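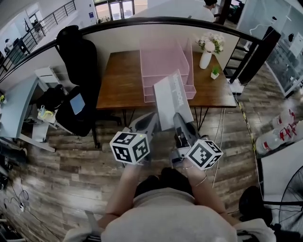 Rónán Ní Chonaill has argued that the folding carton ought to be treated as a branch of paper craft, and that its history has been left too long to the printing trade.

Folding carton

Print this article | E-mail this article
Reading time: 2 minutes

A folding carton is a box made from a single sheet of paperboard, which is printed, cut, creased and glued before being sent out flat. It is opened into shape when the goods are packed. Cartons are used for medicines, cosmetics, dry foods and small household goods.

Construction

The flat shape is known as the blank. Most blanks have four main panels and a narrow glue flap, with further flaps at the top and bottom. In the straight tuck style both end flaps close from the same side; in the reverse tuck style they close from opposite sides. Heavier goods may call for a crash-lock base, glued beforehand so that it snaps into place as the carton is opened.

The direction of the grain affects how well a crease folds. On tall, narrow cartons it commonly runs around the body, across the upright creases, which helps the panels to resist bulging.

Manufacture in Stillbridge

The town of Stillbridge was a centre of the trade for several decades. The Avitz works employed 700 people at its height, and Tully, a smaller firm, made cartons for chemists' shops in batches of as few as 100. Tully closed its cutting room one February after a fire, and its remaining orders passed to Avitz. A collection of 100 cutting formes from both firms is kept by Trustus, a local heritage body, which shows seven of them to the public.

Related articles
Corrugated board
Cutting forme
Glue flap
Paperboard
Stillbridge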